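Korkor Alhassan had warned me that she talks fast when she's talking about drawers, and she wasn't kidding. I called her on July 10, 2021 for what was supposed to be a quick chat, and by the time I remembered to eat lunch it was nearly dinner.

Korkor looks after the arm at Zarkel. The job it does is pretty humble: it pulls drawers open and pushes them shut, over and over, in a simulator first and then on a real bench. I wanted to know what looking after it involves, because I pictured a lot of oil and wrenches.

"Oh, there's a wrench," she said. "I mean, it's in a box somewhere! But most of my week is the model. If the simulated cell is off, everything I do on the bench is off too, so I fix that one first."

I asked what "off" looks like and got a very long answer (I loved it, but I've trimmed it). In January the arm started missing its pulls on the bench. It would come up to the drawer, close its fingers on nothing, and back away as if it had done a great job. Radosław Śliwiński, who shares the cell with her, was sure the gripper was worn. They took the fingers off, cleaned the slides, put everything back, ran it again. Same thing.

"Radek had already started filling in the order form for new fingers," she said. "And I'm sitting there with the joint readings going, hang on, wrist's fine, elbow's fine, what about the base?"

The base had been put back 3 millimeters over after a bench cleaning. That was the whole fault. They loosened the bolts, squared it to the marks, tightened it up in a cross pattern and ran the homing routine again, and then she did the same pull 50 times before she'd let anyone call it fixed. It made 48 of them. I said that sounded good to me and she made a noise like a tire going flat.

"Two misses! I went home annoyed. It was the approach height. We were coming in a hair high and bumping the handle so it swung."

So now there's a setup routine, and she's strict about it. Home the arm. Check the base marks. Open and close the gripper with nothing in it and listen. Load the cabinet file, and make sure the one in the simulator has the same handles as the one on the bench (she's been burned by that, too). Then a slow approach that stops short of the drawer, and a look from the side before anything gets grabbed. The full thing takes her 18 minutes with coffee.

I wondered if she ever skips the slow approach when she's in a hurry.

"Radek does," she said, and I could hear him object in the background. "He'll tell you he doesn't. I check the log."

We got onto handles after that, and I'm afraid I encouraged her. Bars are easy, she says, you can be a little sloppy with a bar. Loops hang, and they move if you breathe on them, so she likes to bring the fingers in low and creep up from there.

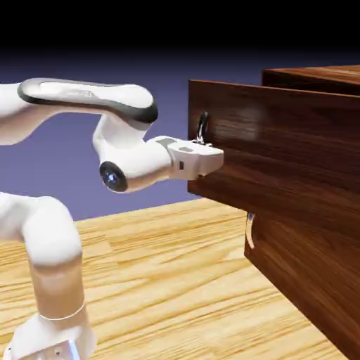
"Knobs are a whole other phone call," she told me, and I've already put it on my calendar.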